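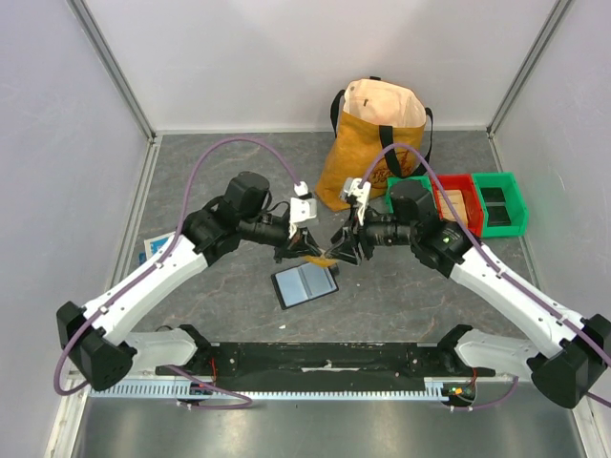 About us

Tirnon is a small shop selling moulds, colourings and tools for people who make their own candles, soap and plaster pieces. We sell online and from a counter at our unit in Branau. Most of our customers work at a kitchen table, and some run market stalls or small gift businesses.

The shop was started 16 years ago by Rocío Carretero, who was teaching evening classes in candle making at the time. Her students kept asking where to buy moulds that would last longer than one winter. She bought a box of them from a maker she trusted, sold them at the end of class, and ordered another. By the following July the boxes had filled her hallway and she took on the first unit.

What we sell

The current list has 2822 items on it, counting each size and colour separately. The largest part is silicone moulds: pillars, tapers, bars, loaves, domes, tiles and trays. We also stock wicks, wax by the bag, soap base, pigments, pouring jugs, thermometers, release spray and packing materials.

Our own range of moulds is called Ravico. These are plain shapes with thick walls, made for repeated pouring. The sizes on the label are the sizes of the finished piece, measured inside the mould, so a 275 ml Ravico mould holds 275 ml when filled to the line. Outside measurements are given further down each product page for people who need to fit a mould into a box or on a shelf.

We also carry the Alipour range, which has finer surface detail and thinner walls. They give a sharper result with soap and plaster and need more care when you take the piece out. If you are new to this, start with one of the plainer shapes.

We do not sell moulds for baking or for chocolate. Some look suitable, but none of our stock is sold for use with food.

How we choose stock

Before a new mould goes on the list, one of us pours it at least 25 times with the material it is meant for. We look for tearing at the corners, bulging when full, and any seam that shows on the finished piece. If it marks badly or loses its shape we leave it out. We sometimes list a mould with a small fault if the price is right, and in that case the fault is written in the first line of the product page.

Colours on screen vary. Pigments are shown mixed into white soap base and into undyed wax, because the same pigment can look quite different in the two. Samples of most pigments can be bought in small bags.

Orders and delivery

Orders placed before 2 pm on a working day are usually packed the same afternoon. Moulds are sent flat where the shape allows it. Tall pillar moulds are packed upright with card inside to stop them creasing. If a mould arrives with a fold in it, leave it standing in a warm room overnight and the fold will normally drop out. If it does not, write to us and we will replace it.

Unused moulds can be returned within the period shown on your order slip. We cannot take back a mould once it has been poured, unless it is faulty. Cut wick and opened bags of pigment cannot be returned either.

Trade customers

We offer trade prices to anyone who sells what they make, including people with only one stall. You do not need to be a registered company. Send us a link to your shop or the name of the market where you sell, and we will set up your account. Trade customers can also ask us to hold back stock of a particular mould for up to a month, which is useful in the run-up to Christmas when the star and tree shapes go quickly.

The counter

The counter at Branau is open in the mornings, from 9 am until noon. You can collect an order, handle the moulds before buying, or bring in a piece that has gone wrong and ask what happened. Parking is at the back of the building, through the second gate. Please ring the bell if the door is shut, as we may be in the packing room.

Rocío still teaches, though less often than she did. Class dates are put up at the counter and sent to customers on the mailing list. Places are booked by email and materials are included in the price.

Last updated: July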